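생활공간 정비 게시판 > 주방·조리 집기
제목: 공용 조리실 회전식 도구 걸이 배치 및 작업대 덮개에 관한 의견 요청

작성자: 센아드페테크 (Senad Petek)
작성일: 2024년 12월 8일 일요일

회원 여러분께 안내 말씀과 함께 의견을 구하고자 합니다. 저희 타두베르(Taduver) 교육관에서는 11월부터 공용 조리실의 집기 배치를 재검토하고 있습니다. 현재까지 결정된 사항은 조리 도구를 서랍에서 꺼내 회전식 걸이로 옮긴다는 것이며, 미결 사항은 두 가지입니다. 첫째는 걸이를 작업대 위에 상시 비치할 것인지의 문제이고, 둘째는 작업대에 까는 덮개의 색상과 재질입니다.

기존 서랍의 도구는 모두 132점으로 집계되었습니다. 이 가운데 실제 수업에서 사용되는 것은 일부에 불과하며, 거품기와 뒤집개가 서로 얽혀 서랍이 열리지 않는다는 민원이 반복적으로 접수되었습니다. 덮개에 관하여는 흰색을 선호하는 의견과 옅은 색을 선호하는 의견이 나뉘어 있습니다.
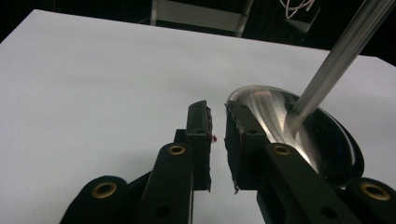
덮개 색상은 위생 점검의 편의와 직접 관련됩니다. 종전의 짙은 무늬 덮개에서는 향신료 가루나 부스러기가 떨어져도 식별이 어려워, 점검표상으로는 이상이 없으나 손으로 쓸어 보면 이물이 남아 있는 경우가 있었습니다. 흰 바탕 앞에서는 검은 패드에 붙은 작은 붉은 티 하나도 바로 눈에 들어오므로, 본인은 밝은 색 계열을 채택하는 것이 타당하다고 판단합니다. 다만 밝은 덮개는 얼룩이 쉽게 드러나 교체 주기가 짧아질 우려가 있습니다. 운영 경험이 있으신 분의 회신을 부탁드립니다.

답글 1
작성자: 미모자바비치 (Mimoza Babić)

검토 요청하신 사항에 대하여 회신드립니다. 본인이 근무하는 기관에서는 플러켈(Plurkell) 제품의 흰색 덮개를 2년간 사용한 바 있습니다. 점검이 용이하다는 점은 사실이나, 강황과 토마토 얼룩은 세척 후에도 잔존하였고, 수강생들이 이를 불결한 것으로 오인하는 사례가 많았습니다. 이후 회색 기가 도는 옅은 색으로 변경하였으며, 그 뒤로는 같은 내용의 민원이 접수되지 않았습니다.

걸이의 상시 비치에는 찬성합니다. 도구가 눈에 보이는 위치에 있어야 수업 후 제자리에 돌아옵니다.

답글 2
작성자: 고라즈드코스 (Gorazd Kos)

상시 비치에 대하여는 반대 의견을 제출합니다. 회전식 걸이는 높이가 있고 무게 중심이 위쪽에 있어, 한쪽에만 도구를 걸면 기울 수 있습니다. 본인의 조리실에서는 국자와 대형 거품기를 같은 쪽에 몰아 건 상태에서 걸이를 돌리다가 넘어뜨린 일이 있습니다. 인명 피해는 없었으나 작업대 가장자리의 목재가 패였습니다.

벽면 고정식 봉을 설치하는 방안을 먼저 검토하여 주시기 바랍니다. 봉의 길이는 75센티미터면 충분합니다. 덮개 색상은 어느 쪽이든 무방하다고 봅니다.

답글 3
작성자: 칼리오피카라기안니스 (Kalliopi Karagiannis)

고라즈드코스 님의 의견에 일부 동의하나, 결론에는 동의하기 어렵습니다. 전도 사고는 받침의 넓이와 도구 배분의 문제이며, 걸이라는 방식 자체의 결함으로 볼 수 없습니다. 또한 벽면 봉은 임차 건물의 경우 타공 허가를 받아야 하므로 모든 기관에 권고할 수 있는 방안이 아닙니다. 타두베르 교육관의 벽체가 타공 가능한지 여부부터 확인하여 주십시오.

본인은 다음과 같은 운영 기준을 제안합니다.

걸이 한 대에 거는 도구는 최대 7점으로 제한한다.
무거운 도구는 서로 마주 보는 고리에 나누어 건다.
칼과 강판은 걸지 않는다.
수업 중에는 걸이를 작업대 가장자리에서 떨어진 곳에 둔다.

답글 4
작성자: 센아드페테크 (Senad Petek)

상세한 회신에 감사드립니다. 벽체는 타일 마감이며, 타공은 건물 관리 규정상 허용되지 아니합니다. 따라서 벽면 봉은 검토 대상에서 제외할 수밖에 없습니다. 현재 검토 중인 걸이는 광택이 있는 금속제로, 꼭대기에 알 모양의 손잡이가 있고 그 아래에 고리가 둘러 있으며 받침은 원형입니다. 우선 거품기부터 옮겨 걸어 보고자 합니다. 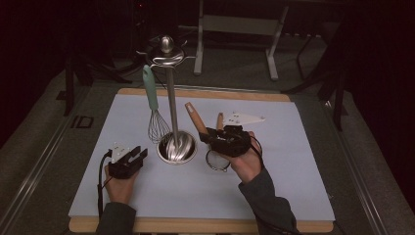

칼리오피카라기안니스 님께서 제안하신 기준 가운데 칼과 강판에 관한 조항은 그대로 반영하겠습니다. 도구 수의 제한은 강좌의 성격에 따라 달리 적용할 필요가 있습니다. 제과 강좌에서는 거품기와 주걱을 동시에 여러 점 사용하므로, 걸이를 한 대 추가하는 편이 현실적이라고 생각합니다. 예산은 베렐루스(Berelus)의 견적을 받은 후 다시 보고드리겠습니다.

답글 5
작성자: 안키차안젤로프스키 (Ankica Angelovski)

덮개에 관하여 한 가지 보충하고자 합니다. 색상에 관한 논의는 충분히 이루어진 것으로 보이나, 덮개의 크기에 대한 언급이 없습니다. 목재 작업대의 경우 덮개를 상판 전체에 맞추어 재단하면 가장자리가 말려 올라가고, 그 밑으로 물이 스며듭니다. 앞뒤로 나무가 드러나도록 작게 까는 것이 관리상 유리합니다. 오브라도비치(Obradović) 조리실에서도 처음에는 전면을 덮었다가 같은 사유로 재단을 다시 하였습니다.

거품기는 손잡이 끝의 구멍 크기를 사전에 확인하시기 바랍니다. 구멍이 작은 제품은 고리에 걸리지 아니하여 별도의 끈을 달아야 합니다.

답글 6
작성자: 고라즈드코스 (Gorazd Kos)

타공이 불가하다면 벽면 봉에 관한 제안은 철회합니다. 그러나 걸이를 작업대에 상시 비치하는 데에는 여전히 반대하며, 수업 종료 후에는 선반으로 옮기는 것이 옳다고 봅니다. 작업대를 닦을 때마다 걸이를 들어 옮겨야 하고, 이를 번거롭게 여겨 받침 밑을 닦지 않는 일이 반드시 생깁니다. 덮개를 작게 까는 방안에는 찬성합니다.

답글 7
작성자: 미모자바비치 (Mimoza Babić)

받침 밑의 청소 문제는 점검표에 항목을 하나 추가하면 해결될 사안으로 판단됩니다. 도구가 걸린 채로 걸이를 매번 선반에 올리고 내리는 과정이 오히려 더 위험합니다. 이 점에 관하여는 의견이 일치하지 아니하므로, 타두베르 측에서 두 방식을 각각 시행하여 보시고 결과를 공유하여 주시기를 요청드립니다.

답글 8
작성자: 센아드페테크 (Senad Petek)

요청하신 대로 평일 강좌에서는 상시 비치, 주말 강좌에서는 수업 후 선반 보관으로 구분하여 시행하겠습니다. 덮개는 옅은 색으로 하되 상판보다 작게 재단하는 것으로 정하였습니다. 거품기 손잡이의 구멍은 구매 전에 실측하겠으며, 결과는 본 게시물에 답글로 올리겠습니다.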